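We went to Ukton to look at arms before committing next year's equipment money. The plan on paper is one arm, one gripper and a bench to put them on, and we wanted to see how much of that plan survives a visit.

Parkik has its demo space on the second floor, past the loading dock. Check-in was quick. The first part of the morning was a slide talk on leasing, which we had mostly read already. The useful part came after, when they let us stand by the kitchen station and ask whatever we wanted.
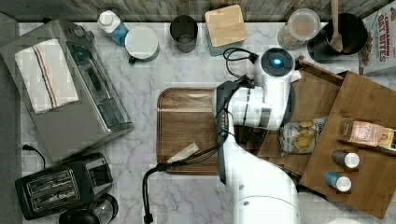

**Ukton, October**

The kitchen station is the setup closest to ours. The white arm stands at a marble-look counter with a toaster oven, a toaster, a cutting board and two wooden crates of snack packages within its area. Our own test counter is narrower, and I now think that is a problem. With an arm this size in the middle there isn't much left for anything else, and a new counter was not in the budget.

Cables are the other thing. One loops off the top joint and another trails from the gripper across the cutting board. I asked about a sleeve kit. It is sold separately and has a lead time of 7 weeks, so it should go on the first order.

Prices, as given to us:

- Gripper, Torkel model: $3,839, mounting plate included
- Spare finger pads: $35 a set
- On-site training: 40 hours minimum, quoted per site

The arm itself is priced on request. We asked, and the quote is supposed to come by email. Lui also makes a gripper that fits the same plate, but there wasn't one on the floor to look at. I would not order it from a data sheet.

Service is handled out of Ukton only. For us that means shipping the arm back for anything beyond a pad change, and we have no crate for it – add one to the list.

My recommendation is to move the counter into this year's spending, hold the arm until the quote arrives, and ask Parkik for a two-week loan before signing. They said loans are possible outside their busy season. Parking was $12 and is on my expense sheet.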